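In Defense of the Paper Cup, Sort Of

I own a good mug. I want that on the record before anyone writes in. It is blue, it holds more coffee than my doctor would like, and it was made by a potter in Gistel who signed the bottom. It lives at work, in the cabinet over the sink, where it has been clean since March. In the meantime I drink out of paper, like everybody else on the floor.

The official position of our office is that we are mug people. There was a memo. It came from Esko Huttunen, who manages the building and has never raised his voice in his life, and it informed us that in one month the second floor had gone through 1444 paper cups. There are 31 of us. Esko did not draw a conclusion. He attached the invoice from Belix, our supplier, and wished everyone a pleasant spring.

People were ashamed for most of a morning. Then somebody had a meeting, and the mugs were all in the dishwasher, and the dishwasher was running, and there on the table stood the white stack, tall and patient, asking no questions.

I have been thinking about that stack more than a grown man should. My argument, and I'm aware that it is a small one, is that we are unfair to the paper cup. We use it constantly and we talk about it the way people talk about a relative who borrows money. It deserves either less use or more respect, and I have given up on the first.

Take the bottom of it. When did you last look at the bottom of a paper cup? You look into the top all day, hoping. The underside is a better piece of work: a flat disk set into a rim of rolled paper, with a seam at one side where the wall meets itself, and that seam is the whole engineering budget. Everything you have ever carried down a hallway at an unwise speed was depending on it.
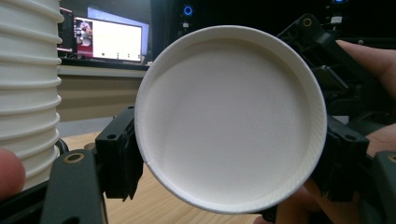

I once tried to make a cup out of a sheet of printer paper, during a conference call I was supposed to be leading. I had tape. I had scissors and a fairly good idea of what a cylinder was. What I produced held water for as long as it took me to say "Let's circle back," and then it held nothing, and neither did my keyboard. I have not sneered at a rolled rim since.

The mug people will say that none of this matters, that a thing can be cleverly made and still be a waste. They're right, and they are insufferable about it. I sit near a man who rinses his mug with the solemnity of a priest and then leaves the sponge in the sink, full of milk. If we are going to talk about the cost of things to the planet, I would like a line in the ledger for that sponge.

I should also say a word about the mug cabinet, which the virtuous tend to picture as a row of gleaming ceramics. Ours contains my mug, a mug with no handle, a mug that says Dehghan Dental and belongs to no patient of that practice I can find, and a soup bowl. There are 4 shelves. The upper 2 can be reached only by people who don't drink coffee. In the back is something with a lid that has been there longer than I have, and I have made my peace with not knowing.

Nothing has ever gone bad in a stack of paper cups. You can't leave it for the next person to wash. It doesn't belong to anyone, so nobody can send an email about who took it. I've worked in three offices and seen two friendships end over mugs. The most I've seen anyone suffer over paper was a woman who pulled one cup off the stack and got five, and stood there trying to look like someone who had wanted five.

That is my one real complaint about the things, by the way. They cling. A new sleeve comes out of its plastic packed so tight that the cups seem to have taken vows. You twist, you squeeze, you blow into the gap like a fool. Then you set the extras down next to the stack, meaning to put them back, and so does everyone after you, and by three in the afternoon the table looks like the end of a children's party. I suspect this accounts for a good share of Esko's 1444. We aren't drinking that much coffee. We're just bad at separating things.
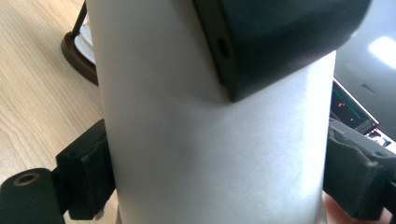 White paper, black pads, and a firm hold on both sides.

My wife, who reads these before you do, says I'm dodging the point, and that the point is I am too lazy to wash a mug. I don't think lazy is the word. I wash dishes at home every night and take a certain pride in the forks. What I can't do is stand at a shared sink at ten in the morning and make conversation with a person from accounting while we both wait for the water to get hot. I would pay to avoid it. I believe I am paying to avoid it, a fraction of a cent at a time, and so are the other people on the floor.

There are things that would help. One is a second sponge. Another is keeping the cup you took in the morning until the afternoon, which the cup is perfectly able to stand. I started writing my initials on mine, and it has made it through whole days, looking a little soft around the lip by evening but no worse than I did. The company in Ileck where my brother works charges a nickel a cup, and he tells me use dropped right away and so did the supply of nickels, and now there is a jar of buttons and Canadian change that people feel terrible about.

Esko has heard my suggestions. He wrote them down, thanked me, and asked whether the blue mug in the cabinet was mine, because somebody on the first floor had been admiring it. I said it was. He asked if I was using it.

I told him I'd have to get back to him, and I took my coffee to my desk.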